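Slow hands teach better

At Gestlow we pay people to do one small thing again and again. They sit with a controller in each hand, and across the table two robot arms follow them. A bottle goes in the grey cup, cans go in the yellow cup. Then the table is cleared and they start again. In June we collected 369 of these demonstrations, and I watched more of them than is good for a person.

I want to argue against the way we count this work. Most places I know count by the hour or by the number. A good operator is the one who brings 1,000 recordings, and a bad operator is the one who brings fewer. I think this is a mistake, and I think we pay for it later, when the robot has learned our hurry.

A person who is hurried does not look at the can. He knows where it is, so he closes the gripper a little early and corrects with a small shake. For him this shake is nothing. But the robot does not know which part of the movement was the task and which part was the person being tired before lunch. It copies both.

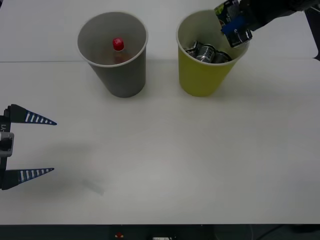

Letting go is the part I care about most. Everybody trains the picking up, and the placing is treated like the end of a sentence, something to be said quickly. When other cans are already in the cup, the new one needs a clear moment above the rim, and then an opening of the fingers without any push. I ask our operators to wait there for one breath. Some of them find this silly.

My colleagues at Estent told me that waiting is also a bad habit, and that a robot can learn to stand still for ever. They have a point – we had two recordings with such long pauses that I removed them myself. Still, I prefer to cut a pause than to repair a shake.

So my proposal is modest. Pay for the day, let the operator throw away his own bad attempts without asking, and stop writing the totals on the wall. On our best Friday we kept 122 recordings, and I would be content with fewer.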